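Work, Automation and the Shop Floor
Handout for Session 8: Sorting and what happens to the sorters
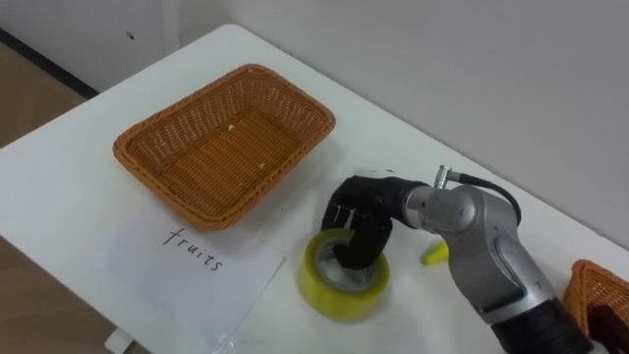 Last week we left off with the packing room at Flullard, and I promised we would come back to the people in it before we got any further into the economics. So get comfortable, because I would like to stay with them a good while.

Sorting is old work. Somebody stands at a table, picks a thing up, decides what it is, and puts it where it belongs. When a company brings in a robot arm to do that, managers tend to talk about the picking up. The sorters, when you ask them, talk about the deciding. Please keep both in mind as you read the Grigaitė chapter, which is long but very much worth your time (the middle part can be skimmed if you are pressed).

A task can look simple on paper. You have a basket with a handwritten label in front of it, "fruits" for instance, and a roll of yellow packing tape on the same table. Any of us knows the tape does not go in with the fruits. For the machine, the category has to come from somewhere, and so does the way to take hold of the thing. A tape roll can be hooked from inside its hole with curled fingers, and that would be a poor plan for a pear.

Now to the Rerko case. Rerko had 181 people in its returns department when the first arms went in, and most of them stayed. What changed was the day itself. Before, a sorter handled everything that came down the line. Afterward, the same sorter handled what the arm had set aside: torn boxes, leaking bottles, items with two labels or none. Several people told the interviewers they missed the easy ones – the easy ones had been their rest.

Halyna Hladun calls this "the loss of the light half" in her article on the Arton warehouse, and I have always liked the phrase. She read 804 shift notes for that study, almost 830 pages once they were typed up, and she is patient with her material in a way I hope you will try to copy. Notice how often pay comes up, and how often it comes up together with job titles. A person who labels the baskets, corrects the arm and teaches the new hires may still be listed as a sorter.

For next time, please read Hladun, sections 2 and 4, and write a page on a job you have held yourself. Which parts of it were the light half, and who would have noticed if they went away? Bring it on paper if you can – I like to write in the margins.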